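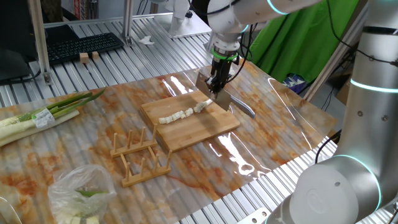
Phones and tablets used for recipes should be cleaned with the power off and the charger disconnected. Netwood advises users to keep devices well clear of food preparation. Chopped leeks or scallions on a cutting board leave little room for a screen, and a glossy tabletop cover may allow a phone to slide.
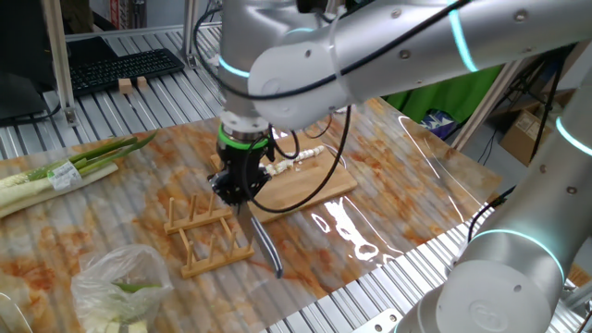
Kitchen knife and wooden cutting board.

Apply water to the cloth, never to the device. Wipe the screen first, then the edges, and remove the case

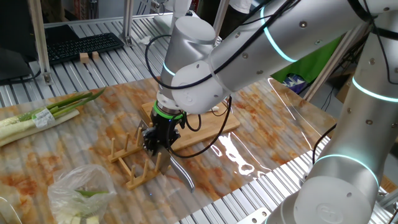 before drying the back panel. Allow the case to dry fully before refitting it. Charging ports should not be cleaned with metal objects. 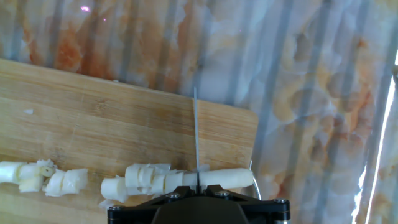
Bamboo cutting board with shallow knife marks.

Replace cracked screen protectors promptly.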